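May 2026
By Impi Halonen

So I finally made it to the open day at Nyanda, after missing the one in October because of a cold that would not quit. It's a small lab on the second floor of an old office block in Niltovport, with 20 people on staff and one very slow elevator (take the stairs, trust me). What they work on is chores. Wiping, sorting, folding, putting things back in boxes, all the stuff I was hoping a machine would be doing for me by now.

My question going in was the same one my sister asks me every holiday: can they do it yet? I figured I'd get a sales pitch. What I got was Leena Kiiskinen, who was leading our group, telling us flat out before we'd even hung up our coats, "Some of it, on a good day." I liked her right away!

She started us off with wiping, and that surprised me, because wiping seems like the baby step. You put a cloth down, you move it back and forth, you're done. But think about what you really do when you clean a whiteboard or a kitchen table. You look for the spot, you press harder where it's stubborn, you check from the side, you go back for the bit you missed. A machine has to get all of that from somewhere, and at Nyanda it gets it from people doing the job with a gripper in each hand.

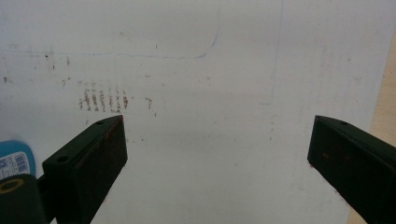

What the gripper has to deal with: rust-colored streaks, specks and a faint blue line on a white surface.

Look at those streaks and then think about the blue line. Which of them is dirt? I'd wipe off the lot, but if that were my planning board and the line was part of next month's schedule, I'd be pretty upset to lose it. Leena said this is the kind of thing they argue over at lunch. Motion is one problem, and knowing when to stop is a whole other one, and in her opinion the second is going to keep them busy a lot longer. A human stops when it looks clean enough. Clean enough for who, though? My mother and I have never agreed on that one either.

Somebody in our group, a guy named Gayan Weerasinghe who runs a bakery, asked the practical question: how many times do you have to show it? For the wiping job they had recorded 1062 tries so far, and 358 of those had been thrown out for one reason or another (hand slipped, cable snagged, person sneezed). He whistled. He told me later he'd come hoping for something to clean his trays at night, and he'd be happy if it did the flat ones and left the corners to him.

The part I could have watched all afternoon was the people side of it. Working with grippers is nothing like using your own fingers. You've got two stubby tips where you used to have ten fingers, and everything you'd normally do without thinking turns into a little project.

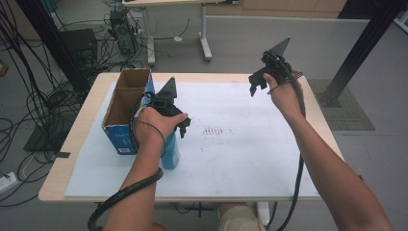
I asked İlker Yazıcı, one of the engineers, how long it takes to get good at it, and he said a new person needs 300 tries before their recordings are much use to anyone. He also said his forearms ached for the first couple of weeks. So for now the robot that is going to save us all from housework has made quite a bit of extra housework for İlker, and he seemed cheerful enough about it.

My own verdict, for what it's worth: for a shop floor, where the same tray or the same bench comes up over and over, I can see it happening fairly soon. For my kitchen, with the crumbs under the toaster and the mail on the counter, I'm keeping my sponge. Leena thought that was fair, and Gayan is already trying to talk her into visiting the bakery.

The next open day hasn't been set yet, but there's a sign-up sheet by the front door and you get coffee and a cinnamon bun. Wear comfortable shoes, because the tour is longer than you'd expect and there's hardly anywhere to sit.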